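Degefa student automation club - Forum - Sim track

Topic: Arm stops short in the rack pickup task

tsuji_t
Posting for our team (me and Kenta Morikawa). We're on the Orkora sim build for the July round. Task two, where the arm has to work at the instrument deck. Our policy trained on 300 demos and it keeps hovering over the deck and timing out. Start layout is the standard one with the three racks on the black mat.

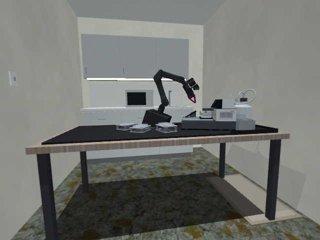 Task two in the sim, gripper over the left part of the instrument

Success rate over 50 runs is bad enough that I'm not going to post it. Has anyone else gotten past this?

ebihara_y
How many steps before timeout? Default is 200 and that's too short if your arm moves slowly. Check the config before you touch the training.

tsuji_t
We set it to 1,000 already. It just sits there longer.

lamisi_a
Then it's your data. 300 demos sounds like plenty but if most of them were recorded by one person they all pause in the same place, and the policy learns the pause. We trimmed the idle steps out of ours and the hovering mostly went away.

ebihara_y
I don't agree with trimming. We tried it last semester and the arm started knocking into the deck. The pause is where people line up the fingers. Take that out and you lose the alignment.

lamisi_a
We trimmed only the stretches where nothing moved. Different thing.

Approach angle

honishi
Haruto from the Clulon team. I'd look at where the gripper comes down before arguing about pauses. Ours kept drifting to the right of the small black rack at the near left corner of the deck. Compare with a pose like this, fingertips down and just above it:
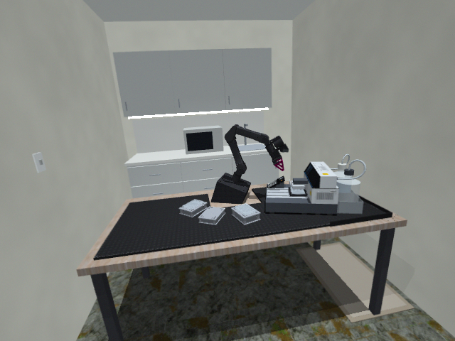 Re: Approach angle

tsuji_t
OK, that is not where ours stops. Ours ends up farther over the deck. Kenta thinks our camera position is different from the one in the Hirkum starter files, so he's checking that tonight.

ebihara_y
Check it against the file itself. The number in the handout is old.

lamisi_a
Still say trim 50 of them and retrain. It's one evening.

tsuji_t
We'll do the camera first, then the trim. Will post both results.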